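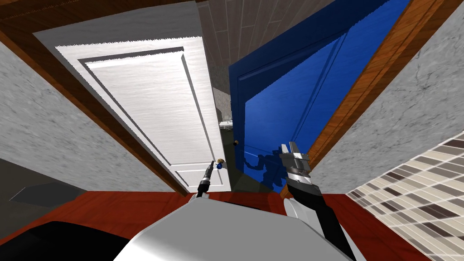

The white door and the blue one.

Past midnight and the ferry still not in. Perrin harbour, rain coming sideways, my coat no use at all. I'd been told the Wikmont boat left at ten. Then eleven. Then the board went blank and the woman in the ticket window pulled her blind down.

So I sat. Bench, bag, half a cheese roll from the place at Bredano where I'd changed trains. Seven hundred in an envelope inside my shirt, all of it my mother's, going back to her sister after 26 years. Don't post it, she'd said. Put it in her hand.

What had they fallen out over? A house. Always a house. My aunt had wanted to sell and my mother hadn't, then my mother had wanted to and by then it was too late, roof gone, damp up to the windowsills. They'd split what was left and my mother came out ahead. She never said how. I'd stopped asking.

A man came in shaking his umbrella. Sat down opposite. Looked at the roll.

You waiting for Wikmont?

I said I was.

Won't go tonight. Not in this.

He said it kindly enough. I ate the roll, all of it, quite fast – I don't know why, he hadn't asked for any.

At two the lights went down to the one over the door. I thought about my aunt's kitchen. I'd been there once, very small. A yellow jug. A dog under the table that breathed on my feet. She'd let me stir something and then she and my mother had gone in the other room and the voices went up, and I kept stirring becuase no one had told me to stop.

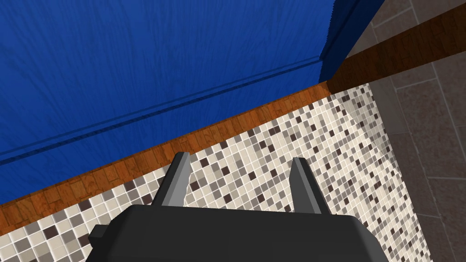
Open, and the floor underneath.

Woke with my neck stuck. Grey light, no rain. The man gone, his umbrella left behind on the bench. And the boat in, the Hidura, smaller then I'd pictured, engine already going.

I ran. Bag banging, hand flat on my chest to keep the envelope there. A boy took my ticket and didn't look at it.

Nearly two hours across. I was sick once. Practised what to say, over the rail, out loud. She sends her love. No. She says sorry. She hadn't said sorry. She says here.

My aunt was on the quay in slippers. Old, so much older – my mother's chin, my mother's way of standing. I got the envelope out, all creased and warm.

She didn't take it.

Have you eaten, she said.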